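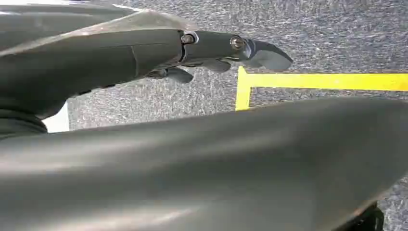

Figure 3. Corner in the yellow floor markings, Butley site. Photo: Torquil Tennant, 30/09/2022.

4.2 Floor markings and the use of marked space

The Butley site has no internal walls apart from those of the office and the washroom. The areas where goods are put down, sorted and picked up again are set out on the floor in yellow (Figure 3). Staff call these areas "bays" in speech and in the shift notes, although the word does not appear in the site plan, where they are "zones." We follow the staff.

Our interest in this section is in how people treat the edge of a bay during ordinary work. Interviews were held with 14 members of staff in September, after the shift visits described in Section 3. Arnaldo Frade carried out the interviews and Torquil Tennant kept the field notes. Each person was asked to walk the floor with the interviewer and say where they would set down a full load, a half load and a single item.

With full loads there was little disagreement. People placed them inside the line and squared them to the nearest corner. Several said they looked for the corner first and paid no attention to the straight runs until the load was down. One sorter put it this way: "If I've got the corner I've got the rest of it." A corner gives two edges to line up with at once, and the people who worked fastest tended to fill a bay from its corners inward.

Half loads were handled less evenly. Some staff placed them in the middle of a bay to leave room on every side. Others pushed them up to the line so that a second half load could go in beside them later. Both habits were found on the same shift, and they do not mix well: a load left in the middle of a bay blocks the space that the other group expects to find open. The shift notes mention this problem on three occasions, each time as a complaint from the incoming shift about the outgoing one.

Single items were often set down on the line itself. Staff did not see this as a breach. An item on the line was understood to be waiting for a decision - it had been brought to the bay but did not yet belong to it. New staff had not been told about this and usually moved such items fully inside, which then had to be undone. We return to this in Section 5.

The Munro site uses the same layout but had adopted a written rule, under which nothing may touch a line. Items waiting for a decision are kept on a shelf by the office door. Staff there described the floor as easier to read, but two of them said that the shelf filled up early in the shift and that things were then left in the walkway. The Kisach layout guide, which both sites were given at the planning stage, says nothing on the matter. It sets the width of the lines and the distance between bays and leaves the rest to the site.

Wear was not measured. From the field notes, staff at both sites noticed wear mainly at corners, where loads are turned, and supervisors gave corners priority when markings were renewed. The Dillatness site was being re-marked during the study period and is left out of the comparison.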